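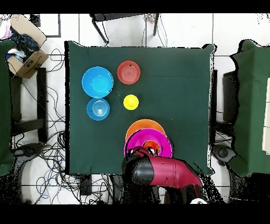
Antes de abrir el editor de mapas de Pilimville te pido una cosa: que tengas una partida guardada aparte, porque yo perdí un pueblo entero por no hacerlo y todavía me duele. El editor reparte los barrios por zonas de influencia, y eso cuesta verlo hasta que lo piensas con cacharros. Imagina un cuenco azul grande y otro azul más pequeño justo debajo, casi tocándose, sobre un paño verde: para el juego eso sería un barrio con su anexo. El cuenco rojo anaranjado, a la derecha del grande, sería ya otro barrio. Y lo amarillo y pequeñito que queda solo en medio del verde es lo que el editor llama «parcela suelta». Con esa idea en la cabeza, el resto de la sección se lee mucho mejor.

4. Crear tu primer mapa

4.1. En el menú principal entra en Taller y elige Mapa nuevo. Te pedirá un nombre; yo al mío le puse Reltberg y así lo verás en los ejemplos.

4.2. Elige el tamaño. Para empezar, la cuadrícula de 20 por 20 va de maravilla. Las grandes son muy tentadoras (¡lo sé!), pero luego toca rellenarlas.

4.3. Coloca el ayuntamiento. Hasta que no esté puesto, el botón Probar sale en gris.

4.4. Añade los barrios con la herramienta Pincel. Con la rueda del ratón cambias el radio, y con Mayús pulsada dibujas en línea recta.

Nota: si vienes de la versión anterior, los atajos de teclado se han movido de sitio. Los tienes en Opciones, pestaña Controles.

5. Altura y capas

Cada casilla admite hasta 9 niveles de altura. Yo suelo hacer primero el terreno y después los edificios, aunque Mirjam Hermans, que me revisó esta guía, lo hace justo al revés y le salen unos mapas preciosos — para gustos, los colores.

5.1. Selecciona una casilla y pulsa Av Pág para subirla un nivel. Con Re Pág la bajas.

5.2. Para apilar edificios activa antes la casilla Permitir capas, en el panel derecho.

5.3. Pulsa Comprobar. Las piezas sin apoyo suficiente aparecen marcadas en rojo.

Precaución: Comprobar no guarda el mapa. Guarda tú a mano antes y después, en dos ranuras distintas si puedes.
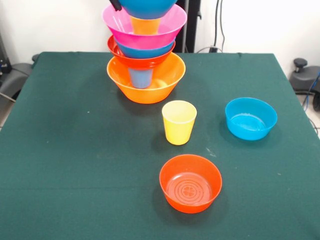

Torre de cuencos y vasos, con uno grande de color naranja en la base.

5.4. Si te sale el aviso «Estructura inestable», quita la última pieza que hayas puesto y vuelve a comprobar. En dificultad Tranquila el aviso no te impide jugar; en Experta sí.

6. Colores de facción

Aquí es donde más preguntas me llegan, así que voy despacito. El color sirve para identificar a la facción, y el tamaño del barrio decide cuánta gente cabe en él, dos cosas que van completamente por separado. En una mesa con un cuenco magenta que es el mayor de todos, uno rojo más pequeño y dos vasitos juntos, amarillo y naranja, habría cuatro facciones, y la magenta tendría más sitio que ninguna.
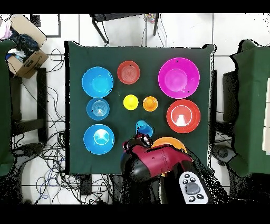 La paleta se cambia desde Facciones, y puedes hacerlo en cualquier momento sin perder los edificios. Yo evito poner juntos dos tonos parecidos, que con el zoom alejado se confunden muchísimo. El amarillo y el naranja, por ejemplo, puestos lado a lado como los vasos del centro de la mesa, todavía se distinguen bien; con dos azules yo me lo pensaría.

6.1. Abre Facciones y haz clic en el cuadradito de color.

6.2. Elige el tono y pulsa Aplicar. Si juegas en línea, los demás verán el cambio en el turno siguiente.

6.3. Para compartir el mapa, pulsa Exportar y guarda el archivo en la carpeta Mapas.

Nota: el paquete de texturas Pernwood, de Chelsea Staniforth, trae su propia paleta y sustituye a la tuya. Desactívalo antes de exportar.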